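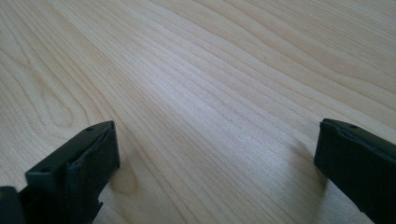

I have been wanting to write up the gripper for weeks, and tonight it finally gets its own post. It's a hand-held one: two black fingers on a trigger handle, with a camera looking down between them so I can record myself picking things up and later feed all that to the little arm in the corner of the room. The fingers are the third version. The matte black bodies have a couple of small round holes in the top face, and on the inside of each one there's a dark pad with a bit of texture to it. The edges of the pads are already looking a little worn, and I'm fine with that! They grip so much better than bare plastic ever did.

Version one was a disaster, by the way. I printed the fingers with thin walls, and they bent outward every time I squeezed anything heavier than a sponge. Version two was stiff enough, but I'd put the pivot holes too close together, so the tips met before the pads did and everything shot out sideways. I chased a walnut across the floor more times than I'd like to admit.

The fix came from Todor Stan, who has the bench across from mine at Dernik (our shared workshop, for anyone new – it's up the stairs behind the bike shop). He looked at my drawing for maybe ten seconds and said to make it a proper parallel linkage and stop being stubborn. So I did. The print took all night, I filed the bushings over breakfast, and the two fingers slid together square on the first try. I made everyone in the room come and squeeze it.

The pads are cut from a sheet of rubber I ordered from Jurić. I stuck the first pair on with contact cement and got it all over the trigger, so for the next pair I masked everything first. If you're building one, cut the rubber slightly oversize and trim it with a fresh blade after the glue sets. Old blades drag and leave you with a fuzzy edge.

The part I'm most excited about is the recording. The camera sits on a bracket behind the fingers, tilted down, and I've been doing practice runs on the big blond wood table because the background is nice and calm. Well, calm to me. My tracking script loves wood grain a bit too much, and it keeps picking up all those wavy lines when the light catches the tabletop. I might try lowering the lamp, or just tell the script to care less. Suggestions welcome!

So far I have 419 short recordings saved, and 78 of them are useless because I forgot to zero the finger encoder before starting. That's on a sticky note now, right on the handle.

Next up is the arm itself, which I've named Ritska. Her wrist needs the same pair of fingers bolted on, and the screw pattern doesn't match yet, so I'm drawing an adapter plate. I also want to move the trigger spring – after an hour of recording my index finger is really complaining. If the plate comes out right I'll have her picking up walnuts in December, and I promise to post the failures too.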